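Speaker notes: Keeping a village choir going
Garkwood hall, evening talk, starts 7.30
Allow 40 minutes and leave time for tea

Opening

Say thank you to Evangelia Deligiannis for asking me, and for the lift from the station. Wait for people at the back to find chairs. Don't start with the joke about the altos, I used it last time I came and at least half of them will remember.

So, hello everybody, and how lovely to see so many of you on a wet evening. I've been asked to talk about how a small choir stays alive when the singers are getting older, the music costs more every year and the hall heating comes on whenever it fancies. I have sung with the Rurkberg choir for most of my grown-up life and I've run it for the last part of that, so what you'll get from me is mostly stories, with a bit of advice tucked in where I can manage it.

Where we began

We started with 3 singers and an upright piano with a sticking F sharp. Melina Drakos played, her brother Stelios sang bass (he was the bass, the whole section!) and I stood in the middle and tried to look as though I knew what I was doing. We sang rounds, mostly, because a round makes a few voices sound like a good many more, and I'd still tell any new choir to begin there. People learn to hold their own line without noticing they're learning it.

PAUSE. Ask who here sang rounds at school. Let them have a go at one if they're in the mood, but keep it short.

Finding the music

Buying new copies of everything would have finished us in the first year. The county library lent us sets, and then a choir over at Calimlim closed and passed us their whole cupboard. There were 831 copies in it when Zoi Bakalis had been through the lot, and I can't tell you how many pencil marks. Some of those marks are better than anything I could have written. "Breathe here or you will be sorry" is one I still read out.

Mention: keep a list of who has which copy. We lost a good part of a Christmas set by being trusting.

Next slides, click twice
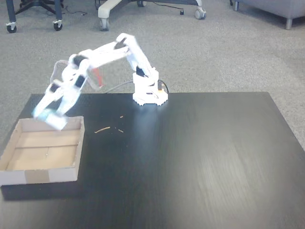
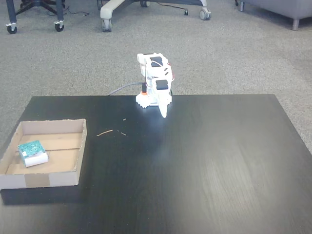
Learning the notes

A lot of our people don't read music and I have never made a fuss about it. We learn by ear, a line at a time, and those who do read sit among those who don't. Rosaura Lozano came to us convinced she couldn't sing a note, having been told so by a teacher when she was nine, and I do wish I could have a word with that teacher. She stood by Melina for a whole winter and copied her, and by July she was taking the top line in the Erkico song on her own. (Tell the bit about her husband and the car park if there's time. There probably won't be time.)

Rehearse for 90 minutes and no longer. We used to go on for two hours and the second hour was all coughing. Put the hard piece second, once they've warmed up and before they start thinking about the bus.

Play the recording here. It's the second track, the first one is the rehearsal where Stelios drops his folder.

Concerts

Do them, even when you think you aren't ready. A date on the wall does more for attendance than any amount of pleading from me. Our first summer concert took £393 on the door, and I remember Evangelia tipping it all out on the kitchen table and the pair of us just sitting there with our tea going cold. It paid for the piano tuner, at last, and the F sharp has behaved itself ever since.

Don't put the longest piece at the end. Send people home humming something they know.

When people leave

Slow down for this part. We have lost singers we loved, and there's a gap in the row for a long while afterwards. What we do is sing whatever their favourite was at the next rehearsal, with no speech, and then go on with the evening. New people often arrive just when you feel least like welcoming them, so have somebody on the door who's good at it. With us that's Zoi.

Questions

Likely ones: how to find tenors (I don't know, ask them if they know), whether to hold auditions (no, not for us), what to charge for subs.

Remind them the sign-up sheet is by the urn and that the round books need to come back to me tonight.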